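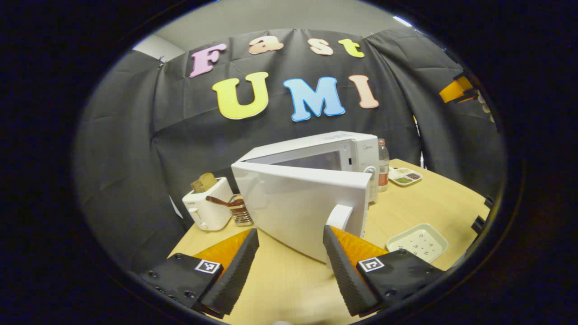
*Fig. 1. View from the gripper camera at the kitchen table station, microwave door open.*

**Handout 3: Collecting demonstrations by hand**
January 3, 2018

Read this before the practical. You will work in pairs at the kitchen table station, one person holding the gripper and the other keeping the log, and swap at the halfway point. Bring the log sheets from Handout 2.

## What an episode is

An episode is one complete attempt at one task, from the moment recording starts to the moment it stops. It holds the video from the gripper camera, the path of the gripper through space and the opening between the fingers at each step. The learner sees only what the camera sees. If you steered by something out of view, such as a mark on the floor or a word from your partner, the learner has no way to copy you.

In Fig. 1 both jaws are in view at the bottom, each carrying a square black-and-white marker. The distance between the two markers gives the finger opening. If a marker is covered for a long stretch, the opening has to be filled in by guesswork, and those episodes are usually dropped. Check both markers at the start of every batch.

The lens is very wide. Straight edges come out curved and things near the rim look smaller and further off than they are. Don't correct for this yourself. The Clavaven conversion script deals with it later, and it needs the raw file.

## Tasks for this practical

Each pair records all of these:

1. **Open.** Start with the microwave door shut. Take the handle, swing the door wide, let go, back away.
2. **Close.** Start with the door open. Push it shut with closed fingers.
3. **Plate in.** Door open, plate on the table. Grasp the plate by its rim, place it inside, let go, back away.

Task 3 fails most often. The plate in Fig. 1 is square with a raised rim, and the best grasp is at the middle of one side. A grasp at a corner tends to turn the plate as it lifts. Approach low and slowly, and don't squeeze until both pads are in position.

The toaster, the bottle and the compartment tray stay on the table for every task. They are there as clutter. Shift them a little between episodes, but keep them clear of the door's swing.

## How to move

- Begin with the whole microwave in view and hold still for one breath.
- Move at a steady pace, slower than you would with your bare hand.
- Keep the wrist within what the Kundon arm can reach. The chart is in Handout 2. A neat twist that the arm can't make is wasted.
- Keep your free hand out of view. Don't use it to steady the door.
- If you miss a grasp, back off and try again in the same episode. One recovery is useful. After a second miss, stop and mark the episode as failed.
- Finish with the fingers open and away from any object.

## Variation

A learner shown the same start every time will learn that start and little else. Change these between episodes:

- plate position and turn
- your starting height and side
- how far the door is open at the start of task 2

Leave the backdrop and the foam letters alone. The position tracking uses fixed detail in the background, and anything that moves there between the mapping run and the episodes will upset it. The same goes for the clip on the edge of the table. If something does get knocked, do a new mapping run and write it in the log.

## How much to collect

Each pair records 27 episodes per task. Last year's set for the open task had 800 episodes, and a policy trained on the first 100 could find the handle but often let go of it early. We will look at those two results side by side in the next lecture.

## Log sheet

For every episode write:

| Column | Entry |
|---|---|
| Task | 1, 2 or 3 |
| Operator | A or B |
| Result | good, recovered, failed |
| Note | anything moved, knocked or covered |

Keep failed episodes on the card. Pistirine filters on the result column when it builds the training set, and the failures are needed for Exercise 2.

Name the batch with your pair number and the task, for example `p04_open`. Copy the card to the Đàm drive before you leave, and check that the file count matches the log.

## Exercise 2

Take five of your failed episodes. For each, find the first point at which the attempt could no longer be saved and write down what was visible to the camera then. Two or three lines each is enough. Hand in the sheet with your logs.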